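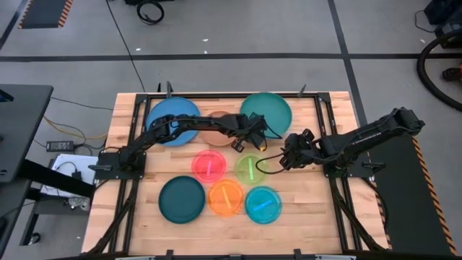

torque_lag wrote:
Loose base bolts would be my first check on the right arm, before anyone touches calibration. Drift that grows over a shift is usually mechanical.

Sokis (original poster) replied:
Bolts were checked at 1213 cycles, all at spec. The left arm repeats fine on the same frame. The right one lands off to one side when it goes for the sticks on the clear plates, and it gets worse after 200 cycles. Re-homing fixes it for a while.

brodstead46 wrote:
Look at the cable to the right gripper. You have a loop hanging almost down to the rim of the light green plate. Mine hung like that and pulled on the wrist at full reach. Tie it back along the last segment and leave enough slack for wrist rotation.

torque_lag wrote:
Don't buy it. A cable that thin won't move a wrist. Put an indicator on the mounting plate and push on the arm by hand.

brodstead46 wrote:
It doesn't have to move the wrist – it only has to load the connector. I replaced one in January.

Sokis replied:
Cable is tied back now. 25 cycles, no offset yet, which proves nothing. Indicator goes on the plate tonight. Will post both readings.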